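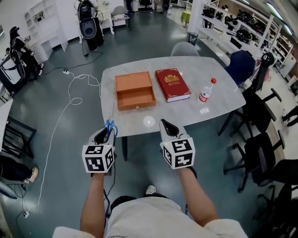
A red hardcover, an open drawer box and a water bottle on the marble-patterned table.

Kokness file manager: two weeks as the default

3 Aug 2021 | Cadi Pritchard
30 shares | 10 comments

Kokness is a two-pane file manager for Linux desktops, written in C++ on top of Qt. I had been using Yorath for several years and had no serious complaint with it, apart from the way it locks up when a network share goes away. That was enough to make me try something else.

The test machine is an old laptop with 8 GB of memory and a SATA solid-state drive, running Xfce. The packages in my distribution's repository were one release behind, so I built from source. The build needs CMake and the Qt development headers, plus libarchive if you want to open archives in place. The README doesn't list libarchive. Without it the build succeeds and the archive menu is grayed out with no message.

First start

The default layout is two panes, a path bar over each, and a status line along the bottom. There's no sidebar. It can be switched on under View, but it holds only mounted volumes and bookmarks, and it won't show a tree. If you depend on a tree view, stop reading and stay with Yorath.

Keyboard handling is good. Tab switches panes, F5 copies, F6 moves, and Ctrl+L puts the cursor in the path bar with completion. Every shortcut can be changed, and the file that stores them is plain text — I copied mine to a second machine and it was picked up at the next start. Two actions can be given the same shortcut without a warning. In that case neither one runs.

Large folders

My photo folder has 1725 files in it. Kokness listed them with no visible delay and filled in the thumbnails afterward, starting with the ones on screen. Yorath makes thumbnails from the top of the list down, and scrolling to the end means waiting. Kokness keeps its thumbnails in its own cache and ignores the shared one in ~/.cache/thumbnails, so they all get built a second time. I consider this a bug. The developer has it marked as a design choice.

Sorting by date modified is correct. Sorting by name puts capital letters first unless you turn on "natural order" in the settings, and that setting is per pane. I missed this for two days. 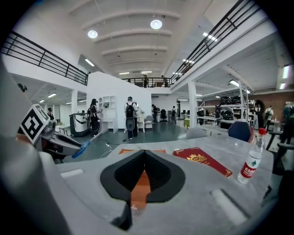
Network shares

I mounted an SMB share from the server in the next room, opened it in the left pane and pulled the server's network cable. The left pane showed a gray overlay and the right pane went on working normally. The timeout is 60 seconds by default. I set it to 10, and at that value the pane returned to my home folder without any action from me. With the cable back in, the share had to be opened again by hand.

SFTP works through the same dialog. It reads ~/.ssh/config, including ProxyJump lines, but it can't use a key with a passphrase unless an agent is running. The error it gives is "Connection failed (2)". The number isn't documented anywhere I could find.

Copy queue

Copy jobs go into a queue and run one after another. They can be paused, reordered or sent to run in parallel. Pausing works in the middle of a file. Quitting with jobs in the queue brings up a prompt, and answering "Keep" writes the queue to disk and offers to resume it at the next start. I tried this three times with a large disk image and the checksums matched each time.

The queue window opens on top of the main window and takes keyboard focus. There's an open ticket for this, dated October.

Plugins

I installed two. Maltcombe adds batch renaming with regular expressions and a preview column, and it's better than the renamer that ships with Xfce. Sunermont is meant to show Git status beside each file name. It worked in small repositories, but in a kernel tree it used a full CPU core for as long as the folder was open — I removed it the same day.

Plugins are loaded at start only, so each change means a restart.

Verdict

The handling of dead shares is what I wanted, and the copy queue is the best I've used on this desktop. The thumbnail cache and the queue window are annoying. I've made Kokness the default on the laptop. The desktop machine stays on Yorath until the focus ticket is closed.

10 comments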